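Grarby Petition Kit: Set-Up Guide
Section 3. Preparing and Filing a Recall Petition

Read this section before you collect any signatures. It covers petitions to recall an elected city or county official.

1. Open a new project and choose Recall from the list of petition types.

2. Enter the official's full name, office and district exactly as they appear on the last certified ballot.

3. Type the statement of reasons. The field stops at 80 words.

Note: The statement prints on every sheet. Changes made after printing do not carry over to sheets already in use.

4. Enter the number of valid signatures required. Get this figure in writing from your election office.
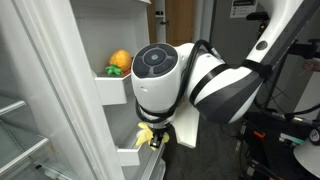

5. Set a collection goal higher than the required number. In the Bramurport recall the requirement was 1,595, and the organizers set their goal at around 4,000.

6. Print the sheets single-sided and number each one by hand in the top right corner.

Caution: Do not remove the circulator's affidavit from the bottom of the sheet. Many offices reject the whole sheet if it is missing.

7. Assign sheets to circulators under People > Circulators. Each circulator signs only for the sheets he or she carried. 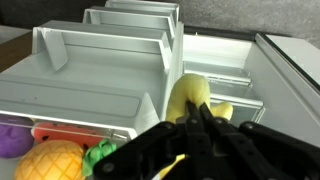

Yellow plush toy held in a black gripper.

8. As sheets come back, enter each signer's name and address. Entries that do not match the voter file are marked Review.

9. Strike a bad line with a single stroke and initial it. Do not erase or cover it.

10. Make a full copy of the petition, file the original with the clerk, and ask for a stamped receipt.

Note: Filing deadlines vary by county. Grarby does not track them for you.

Section text by Cleiton Rocha. Revised 2024-02-18.

3 comments | 80 shares

Related items
Section 4. Answering a Signature Challenge
Adding a Voter File
Circulator Rules by County
November Ballot Checklist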